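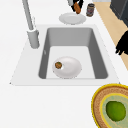

Figure 3. Rendered view of a single-basin sink in a white countertop, with an oval bowl on the basin floor.

4.2 Soaking, rinsing and the length of the evening wash

The diaries gave us far more to work with than we had hoped. Of the households invited in Horton and Tindall, 226 returned a complete set of pages, and between them they wrote up 642 evening washes in enough detail to code. Many people went well past the questions we had printed. They drew arrows, argued with their own entries from the night before, and in several cases stapled in extra sheets, which made the coding slow and a real pleasure.

The clearest pattern concerns soaking. Households that left dishes to soak before washing reported shorter washes than those that started right after the meal, but the gain nearly disappeared once we counted the time spent draining and refilling. In single-basin kitchens this refill step came up again and again. A soaking bowl takes up the very space that is needed for washing everything else, so it gets lifted out, set aside, put back and lifted out again. Diarists had their own words for this ("the shuffle" was our favorite, from a Tindall household of five) and we adopted a version of it as a code.

Food scraps made a second, smaller difference. Where plates were scraped into a bin at the table, diarists rarely mentioned rinsing as a separate task. Where scraps traveled to the sink with the dish, rinsing became its own stage, usually under a running tap. We had expected the size of the household to predict this habit, and it did so only weakly. What mattered more was where people had learned to wash dishes in the first place. Adults who named a parent or grandparent as their teacher tended to describe the same order of steps that they remembered from childhood - glasses first in Horton, very often pans first in Tindall. We find this difference between the two towns delightful and do not yet have a good account of it.

4.3 Company at the counter

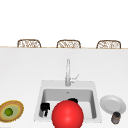

Figure 4. Rendered view of an open countertop with the backs of three chairs showing beyond its far side.

Washing up is often studied as a job done alone. Our diaries suggest that in open kitchens it is frequently a social one. Sheyla Ríos, who led the interviews, added a prompt in April asking who else was nearby and what they were doing. The answers were rich. Children did homework, partners read aloud from the news, and one neighbor came by most nights to talk about her tomatoes.

Washes done in company ran longer, yet the people doing them rated the task as less tiring. The effect held in both towns and was strongest where the other person was seated facing the sink. Seats off to one side made less difference, and a television in the room seemed to cancel the benefit altogether - a result we would love to see tested with a larger group. The 40 follow-up interviews point the same way, although those who agreed to be interviewed were a talkative bunch and may not speak for the rest.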